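Volunteer Orientation, Session 3: Front Desk Basics
Notes by Rasha Mansour

Shifts run three hours. Sign in at the desk and take a badge.
Patrons may borrow 7 items at once. Renewals go through Kekari, under the Loans tab.
Refer research questions to Yamuna Subramaniam. 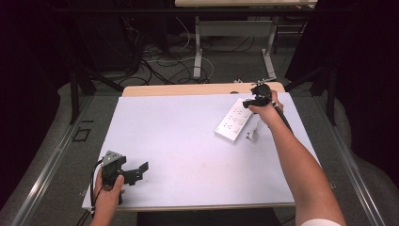
Adult tutoring meets in the back room and seats five pairs. Tutors bring their own worksheets. Learners with laptops can share a power strip like the white one on the board, so keep its cord out of the walkway.

Reading for next time: handbook, section 5.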